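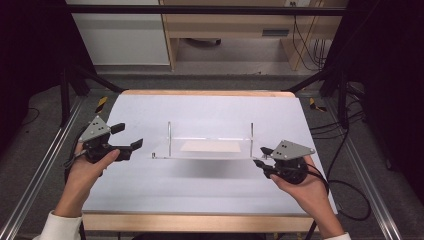 Chapter 6
Software That Finds What Light Passes Through

Pick up a drinking glass and set it on a shelf. You did that without a thought, and yet a program asked to do the same job may fail before the arm has moved at all! Depth sensors send out light and wait for it to come back. Clear acrylic lets most of it through, bends some, and throws the rest off in a direction the sensor never checks. The software receives a hole in its depth map, or worse, a confident measurement of the table behind the part.

This chapter is about writing code that copes. It's one of my favorite topics in the book, partly because every module you have built so far gets pulled in. The pose tracker from Chapter 2 comes back, and so does the grasp planner. What changes is how much each one is allowed to trust the others.

We will work with a small assembly problem that Shaimaa Fawzy and Fouad El Idrissi used in their lab course at Varnthorpe. The parts are clear acrylic and small pieces of metal, handled over a white tabletop. A person guides two hand-held grippers through the task, and the recordings become training data for a control policy. The course set holds 480 demonstrations, of which 91 are kept back for testing. Please don't peek at those until Section 6.5.

6.1 What the gripper camera knows

A camera that travels with the fingers has a wonderful advantage – it is close. At that distance a clear part stops being invisible and becomes a collection of clues: bright streaks along its faces, a squared-off end, a faint shadow on the table. None of these is reliable alone. A highlight slides along the surface when the camera moves, so a tracker that locks onto it will report motion that never happened.

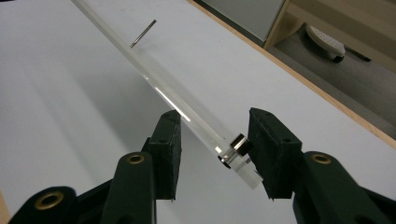 Figure 6.1. A clear acrylic rod held between two gripper fingers. Compare the highlights on the rod with those on the small metal cylinder near its lower end.

Metal gives us a different headache. Polished surfaces reflect strongly, and a bright point on one can easily outshine the edge we care about. Still, an opaque piece resting against a clear one can be a gift to the estimator, and in Section 6.3 we'll use it as a landmark.

Before reading on, open the viewer and load any training demonstration. Step through it slowly, first with the depth layer on and then with color only. Write down each moment when you can find the acrylic but the depth layer can't. Keep that list handy – you will need it when we write the confidence function.

Key terms for this section: specular highlight, depth dropout, landmark, confidence map.

6.2 Letting the estimator say "I don't know"

Our pose tracker from Chapter 2 always returned an answer. We'll begin by taking that privilege away.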